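Fakwood Library to Close Lower Level for Floor and Wiring Work

The Fakwood Public Library will close its lower level beginning in September so that the original wiring can be replaced and the floor repaired. The main reading room, the children's area and the front desk will keep their regular hours throughout the project.

The work was approved at Tuesday's meeting of the library board and has been awarded to Wirkberg, a contractor that completed the roof repairs at the Kollow branch. Crews will use the Lacerda Street entrance, and the two parking spaces nearest that door will be reserved for their vehicles. Patrons who need step-free access should use the main entrance, where the ramp remains open.

A total of 369 boxes of local history material will be moved to the Kollow branch before work begins. The boxes hold town meeting records, school yearbooks, property maps and bound copies of the former weekly newspaper. Researchers may continue to request items from the collection, but should allow three working days for delivery to the main reading room. Requests may be made at the front desk, by telephone or through the library's online catalog.

"These records are used every week by families, students and property owners," said Tarcísio Leite, director of library services. "Our aim is to keep them available for the full length of the project, with a short wait for delivery."

The public meeting room on the lower level will also be closed. Groups with existing reservations have been contacted and offered space at the Kollow branch, which can seat up to 200 people in its main hall. The tax help desk and the evening language classes will move to the second floor of the main building. Class times will not change.

The board also heard a brief report on surfaces and furnishings. Worn laminate counters in the lower level will be removed, and replacement materials will be selected at a later meeting.

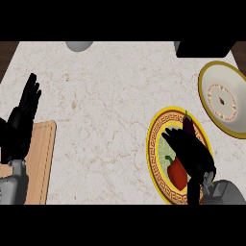 A white marble countertop with light brown veining, shown in a computer rendering.

Book returns will be accepted at the main entrance at all hours. The return slot on Lacerda Street will be locked for the duration of the work, and items should not be left outside the door. Questions about the closure may be directed to the front desk.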